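Term two at the robot club

I said in December that I would write up the robot club properly once we had something to show. We now have something to show, provided you are patient and don't mind pink.

For anyone new: I go to an evening class at Brimthorpe that was advertised as Practical Automation and has turned, by slow degrees, into a club that enters things. The thing we have entered is the Fraser Cup, table-top division. The rules run to 30 pages, four of which concern parking. The task is called Tidy Desk. Your arm gets a table with ordinary objects on it, a list of instructions it hasn't seen before, and as long as the judges can bear.

My group drew books. Other groups drew cutlery and pens. We felt hard done by until we saw the cutlery lot trying to pick up a teaspoon, after which we kept quiet.

Books are awful, though. They're heavy at one end as soon as they open, the covers slide against each other, and a glossy one reflects the ceiling lights straight into the wrist camera. You also can't pinch a book from above unless it is standing up, and the rules say it won't be. So the arm has to come in low, nudge the top one until it overhangs, and then grip the bit that sticks out. On paper this is three moves. Our log from the first month has 204 attempts in it and I would call very few of them moves. 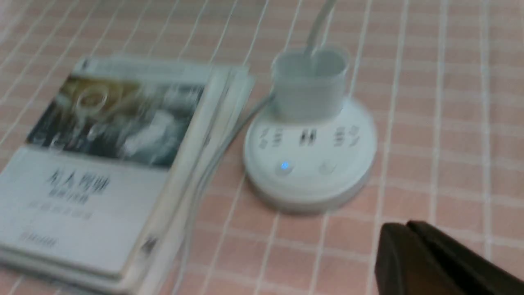
The other half of our trouble is Clidetell, the software we use to teach the arm. You guide it through the job by hand, Clidetell records what you did, and later on it has a go by itself, having picked up all your bad habits. Mine is hesitating. I hover over things. The arm now hovers over things as well, with what I can only describe as my mother's expression, and it doesn't have a face.

Then there's Undeo, our own contribution. Undeo is a script that takes the last recorded run and plays it backwards, so that in theory the table goes back to how it was and you don't have to get up. I was very proud of it. Gravity doesn't run backwards, as the rest of the group pointed out while picking a book up off the floor. We've kept it for the simple slides, where it behaves, and we've all promised to stop pressing it in hope.

The tablecloth was my idea and I stand by it. The first few weeks we worked on bare table and the arm couldn't judge how far away anything was. A grid gives it something to go on, and it gives us something to go on too, as you can say "two squares left" across the room and be understood. The only one in the shop with a grid was pink. It also wrinkles, so two squares left is a bit of a moving target, and ironing it is now an item on the set-up list – below "charge laptop" and above "find the good screwdriver".

We have a green cloth up behind the table as well. The idea is that we can swap the background later and so give Clidetell more variety without hauling everything into a different room. I haven't written the swapping part yet. It's a very nice green.

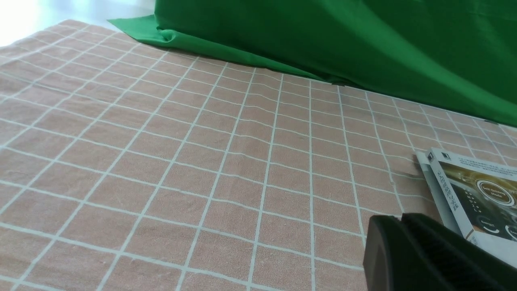 The book end of the table, with the green cloth behind. Top book: self-driving, on the cover at least.

As for results, on our best evening the arm did the overhang-and-grip properly on 84 runs, and we went home insufferable. The following session somebody moved a lamp and it was back to hovering. We've started moving the lamp on purpose now, every few goes, and the log is up to 2537 lines, most of them dull, which I'm told is progress.

Still to do before the heat: teach it to put a book down without dropping the last inch, sort out the glare, write the background swapper, and read the parking pages. If you're coming to watch, bring a cushion. The chairs in that hall are older than the building.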